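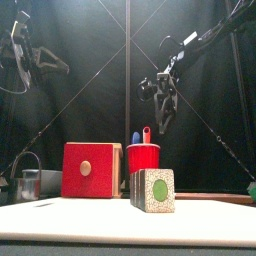 ## Bramwell two-arm kit goes up for hire in Drarkudbridge

Jun 15, 2024

I've been grumbling for ages that you can't try a decent two-arm robot setup around here without buying the thing, so this made my week. Verkeo has started hiring out its Bramwell bench kit from the Bravora shop in Drarkudbridge, and I got a morning with it (thanks to whoever cancelled!).

The hire price is $111 a day or $667 for a full week, and you leave a deposit of $752 that comes back when the kit does. For that you get both overhead arms with their grippers, a round camera on the wrist, the controller and the box of table bits. I like the table bits more than I should. There's a red speckled box with a round knob, a red cup with a couple of handles poking out of it, thick square tiles that stand on edge, a little metal bucket and a grey bowl. It looks like someone's craft cupboard, and it's a nicer way to learn than shoving foam cubes back and forth.

I spent most of my time on the cup. Coming down from above with the fingers partly closed was easier for me than going in wide open, mainly as the handles sit close together and I kept nudging the wrong one. The tiles were harder. I knocked the speckled one with the green circle flat three times before I slowed the arm down, and after that it was fine. The wrist view is a big help for that last little bit.

Grumbles? The manual is thin, 13 pages with one on swapping the fingers, and I'd have liked more on setting speed limits. The cables want watching too. Give them some slack before you start or you'll be stopping to sort them out. And you need a solid table, so my wobbly garage one is out.

Bookings are through the Bravora counter, weekdays only for pickup. Weekly hires are open until the end of December, and Verkeo says it'll decide on a second kit after that. I've put my name down for another go, and this time I'm leaving the cup alone and starting with the bucket.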